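Filed under: Course Materials > Hospitality Operations > Unit Handouts

UNIT 5: BEVERAGE SERVICE AND COST CONTROL
Handout for enrolled students. Unit coordinator: Huw Powell 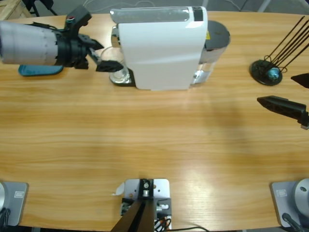
Beverage cost is the ratio of the cost of ingredients consumed to the revenue earned from their sale, expressed as a percentage over a stated period. In a café it is generally reported separately from food cost. The two lines behave differently: beverages carry low ingredient costs and high labour costs, and a manager who combines them will find it difficult to identify the origin of any variance.

5.1 Standard recipes

A standard recipe specifies the ingredients, the quantities, the vessel and the method of preparation for each item on the menu. Students should distinguish between the portion size, which is what the customer receives, and the yield, which is what a given quantity of stock will produce. A kilogram of roasted beans at a dose of 18 grams has a theoretical yield of 55 double shots. The actual yield is always lower. Beans are consumed in adjusting the grinder at opening, in purging stale grounds and in drinks that are remade.

The difference between theoretical and actual yield is termed operational loss. It should be recorded by cause. A single figure for wastage is of little use to a supervisor, as it does not separate calibration, spillage, remakes and staff drinks.

5.2 Milk

Milk is frequently the largest ingredient cost in an espresso-based menu. Over-pouring into the jug is the most common source of loss and is seldom recorded, as the surplus is discarded at the sink between orders. Establishments should nominate a jug size for each cup size and mark the fill level. Alternative milks are to be costed as separate recipes. Applying a flat surcharge without costing the recipe is not acceptable in assessed work.

5.3 Case comparison: Relline and Okoth

The two cases in the reader concern cafés of similar seating capacity. Relline operates from a fixed menu and takes stock weekly. Okoth changes its menu each season and takes stock at the end of the month. Students are asked to consider:

- the effect of the stocktaking interval on the reliability of the reported beverage cost
- how a seasonal menu complicates the maintenance of standard recipes
- whether the price increase introduced by Okoth in October was supported by the figures available to its manager at the time

Particular attention should be given to the opening and closing inventory values. In the Okoth case, the closing value excludes syrups held in the dry store. This omission overstates the cost of goods consumed.

5.4 Calculation

Cost of goods consumed = opening inventory + purchases − closing inventory

Beverage cost percentage = cost of goods consumed ÷ beverage revenue × 100

Revenue is to be stated exclusive of GST. Complimentary drinks and staff drinks are credited at cost before the percentage is calculated, and the value of the credit must be shown in the working.

5.5 Assessment

Students will submit a written report of 2000 words on one of the two cases. Tables and appendices are not included in the word count. Reports must be lodged through the unit page; printed copies left at the faculty counter will not be marked. Applications for an extension should be addressed to the unit coordinator in writing before the due date.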